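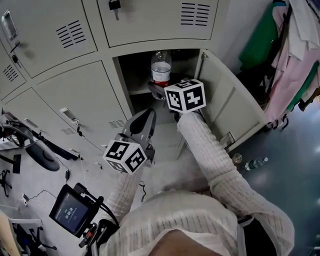 Memon Group, Manipulation Methods Team – Plenik

Plenik Lockers: README
Last updated Friday, May 18, 2018

Hello, and thank you for taking an interest in our little locker set! It holds 366 demonstrations of reaching into lockers and shelf compartments with hand-held grippers, and 299 of them are in the training split. The rest are held out, so please leave them out of training if you want to compare numbers with ours.

Gripper pose comes from the marker cubes – we recover it per episode, and the calibration files sit next to each one in calib/.
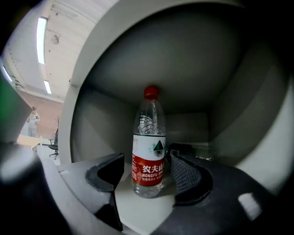 Gripper view, fingers open on either side of the bottle.

Wide-view frames are stored with the distortion left in. Questions go to Tsehay Bogale (data) or Abbas Pakzad (pose code), and we do love hearing from people.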